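Marleny Ríos has set the same table, by her own estimate, more times than she has eaten at one. She teaches an evening class in what the brochure from Boline calls "everyday table confidence," eight sessions, two hours each, and I went to find out how anybody fills sixteen hours with plates.

I'll say up front that I went expecting to be annoyed. The class costs $270. For that money I can buy a lot of plates.

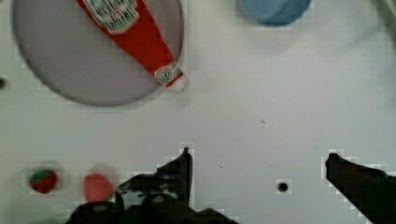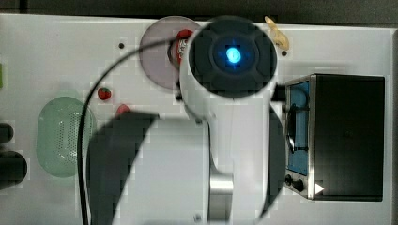

"You're looking at the mess," Ríos told me when I sat down. "Everybody looks at the mess first. I want to know where your hand would go."

My hand, I said, would go to the ketchup, and it would go straight back in the refrigerator door.

"Fine. Why isn't it there already?"

This is her method, if it is one. She asks a question that sounds like a trick and then waits. The theory behind it is that most of us clear and set a table in whatever order things catch our eye, and that the plate, the biggest thing we handle, turns into a shelf. People put down a plate and within a minute something that isn't dinner is lying on it.

"A plate is a flat place with an edge," she said. "It feels safe. You come in with your arms full and you put things where they won't roll. Then you need the plate, and you have to unload it before you can do anything else. I see it in every single group."

I asked whether that was really a problem. Moving a bottle takes one second.

"One second, yes. And then where do you put the bottle?"

On the table, I said.

"So now the table is the shelf."

I wasn't convinced, and I told her so. She didn't seem bothered. Ríos ran the dining room at Rengifo for years before she started teaching, and she has the patience of somebody who has been shouted at by cooks. She claims to be able to lay a full place for a guest without looking down. I asked for a demonstration and got one, and it was very quick, though the fork ended up on what I was brought up to believe is the wrong side. She says the side doesn't matter at home. Then I'd like to know what the sixteen hours are for.

The answer, as far as I could pull it out of her, is sorting. The first two sessions are all about getting things into groups before anything is placed: what you eat from, what you pour or squeeze, what you eat. She uses ordinary supermarket stuff and dishes in plain colors from Siller. She won't use good china. "If I bring out the nice plates, people get careful," she said. "I don't want careful. I want to see what they do on a Tuesday."

Borghild Ekström, who took the class last June and has since signed up for it again, told me by phone that the groups were the only part she remembers, and that they were worth the money. "I used to make three trips for a salad," she said. "Now I make one. My husband thinks I joined a cult."

Did she time it? She did not. Did anybody? Ríos admits there are no before-and-after numbers, only a survey that goes out at the end, and the people who answer surveys about table setting are the people who liked it. The brochure says 300 "happy tables." I asked what a happy table was. Ríos said she hadn't written the brochure.

Her former student Nilton Inga is a harder case. He quit after the third session and was nice enough to explain why. "She's right about all of it," he said. "I just don't care. I live alone. I eat standing up." When I passed this on, Ríos laughed for a long time and then said that people who eat standing up are her best students once they have somebody over.

There is one thing I will give her. She is very strict about small food. Berries, cherry tomatoes, anything that can roll goes in a bowl first, before a single plate comes out, and the bowl stays where it's put. "People chase a strawberry across the table and knock over a glass," she said. "They never blame the strawberry." I have knocked over that glass. I've done it more than once, and always in front of my mother-in-law.

So I tried it that weekend, at home, with four people coming. Bowl first, with the fruit in it. Then plates, with nothing allowed on them. Bottles at one end in a row. It took me exactly as long as it always takes, as far as I could tell, and halfway through I found my reading glasses and a jar of mustard lying on one of the plates. I have no memory of putting them there.

I called Ríos on Monday and told her. She wanted to know which plate. The one nearest the door, I said.

"It's always the one nearest the door," she said, and tried to sell me the June class.

I haven't decided. It's still $270.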